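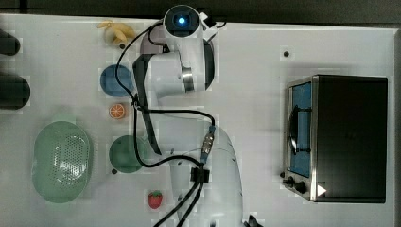
Ticket 207: play kitchen table, small parts and oven door

Status: closed
Site: Parneck toy library
Category: play equipment, wear and missing items

Reported

Several items from the kitchen set not going back in the right crate at the end of a session. Oven door said to be stiff. Blue plate listed as missing on the return sheet.

Checks made

1. Contents compared with the list in the crate lid. Banana, strawberry and orange slice all on the table. Blue plate is there as well, so the return sheet was wrong. Green plate also present.

2. Colander. The list has it under "bowls", and it was being looked for in the wrong crate. It is the big pale green one with the small holes in the middle. Moved to its own line on the list.

3. Oven door opened and closed 40 times by hand. Stiff for the first few, then fine. Crumbs of modelling dough found along the hinge side and brushed out. Both knobs turn. No oil used.

4. Table top. Someone had asked whether the small black holes in the white surface were damage. They are not - the table came like that. They do collect dough, so a wooden skewer has been added to the cleaning box.

Update, 14:20

Stodevberg branch reports the same stiff door on their oven. Sent them step 3. They also asked for a spare orange slice. We have none to send. Gill catalogue only sells the fruit in packs of 60, so that request has gone to Tandia with the spring order.

Update, next morning

Door still moving freely. New list printed and taped inside the lid. Old one had the strawberry down twice.

Left to do

Wash both plates and the colander in warm soapy water and dry before packing. Check the hinge again in 2 weeks - reopen this ticket if the door sticks, please do not start a new one.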